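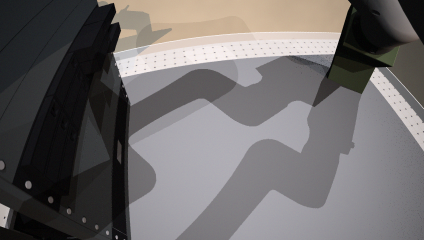 The stop that didn't stop

Troretti bought the robot cell to pack glass jars. Two shifts, one arm, a round table with a rim. It ran for 11 weeks without anyone thinking much about it. Then one night the safety stop failed to do what everybody in the building assumed it did, and the arm kept going for 6 more seconds.

No one was hurt. Let's get that out of the way.

What happened, as far as the log can tell us. An operator on second shift opened the side gate to clear a jar that had tipped over. The gate has a switch. Switch opens, arm slows, arm stops. That's the idea, and on every test day that's what it did. This time the arm slowed, held, and then finished its move down to the table. Full path, low speed. The operator had already stepped back out because the lid conveyor was beeping behind her. Pure luck, and she says so herself.

The jar broke. The gripper bent. Maintenance straightened it and had the line back up in 32 minutes, which tells you how the thing was seen at first. A bent gripper. It went in the book as a bent gripper.

It was the day shift that asked why the gate was open in the log while the arm was still moving. Good question. It took most of March to answer.

Cesico, the company that put the cell together, started with the switch. Switch was fine. They swapped it anyway. Then the cable, then the relay, then the cable again. They tried to get the fault to come back and it wouldn't. Gate open, arm stops. Gate open, arm stops. Around the plant people began saying the log was wrong.

So they moved to simulation. Aoun, a small shop that does nothing but replay other people's accidents, built the cell on a computer: arm, table, rim, guards, the lot. Then they fed in the night's commands one at a time and watched where the arm went. I spent a day there with a bad chair and worse coffee. It's slow work. You run a move, you change one number, you run it again. The arm comes down over the grey table with its shadow under it, and you start watching the shadow instead of the arm, it's easier to see when the gap closes.

After a lot of that, there it was. The controller had two kinds of stop. One cuts the drives. The other is a polite one: slow down, wait, carry on when the reason has gone away. The gate was wired to the first. But a software update in the winter had added a short filter on the gate signal, meant to ignore a rattling door. If the gate bounced at just the wrong moment, the controller read it as open, closed, open. It went into the polite stop. Then it saw "closed" and picked up the move where it left off. The third reading came late, and by then the arm was on its way down.

You need a bouncy gate and a window of a fraction of a second. Nobody opening the gate carefully, on purpose, with a clipboard, was ever going to hit it. The second shift opens it in a hurry with a hip.

Who signed off on the filter? Depends who you ask. Cesico says the update notes listed it. Troretti says the notes ran to 12 pages and the filter was one line under "minor improvments". Both are right, I've seen the notes. The original safety test was never repeated after the update, becuase the update wasn't marked as touching safety. It touched the gate. Someone should have stopped there.

The fix is dull. Filter gone. The gate now goes straight to the relay that cuts the drives, two wires, no software in between. Restarting takes a button outside the fence and a person to press it. The rattling door got a new hinge. Cheap hinge, too.

Skidgate, the other plant in the group, has the same cell and had the same update. Theirs never misbehaved. They pulled it off the line for a day and found the filter sitting there, same setting. Their gate just happened to shut well.

Troretti has changed the logbook since. There's a box now for "moved when it should not have", and it goes to a different person than the bent grippers do. It's been ticked once, for a conveyor. They're still looking into that one.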